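Visit to the Cliltside lab: learning bed making from hand-held grippers

Our group spent an afternoon in November with the Romaniuk team at Cliltside, who study how robots can learn household work from people. We began in the meeting room with a short talk on the method.

The team records no robot motion during collection. A person does the task with a gripper that carries its own camera, and the policy is trained on those recordings. For the fabric study they gathered 200 demonstrations in 7 places, among them furniture showrooms – beds there differ far more than in a lab.

Results

A policy trained on lab beds alone finished 36 percent of folds on a bed it had not met before. With the showroom recordings added, the figure rose to 70 percent. Most remaining failures came at the first grasp, when the fingers closed on one layer too few.

Collection

The Parnlow set covers thin fabric on large mattresses. The operator pinches a fold between the two curved fingers and draws it over the sheet. Round beds gave the most trouble, as there is no corner to aim for.
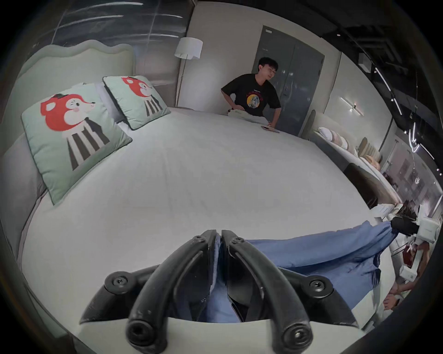 Questions from the group

We asked about grip force. It is not measured at present; the Kesedov fingertips, due next spring, will add it. The team plans to release the recordings once faces have been blurred.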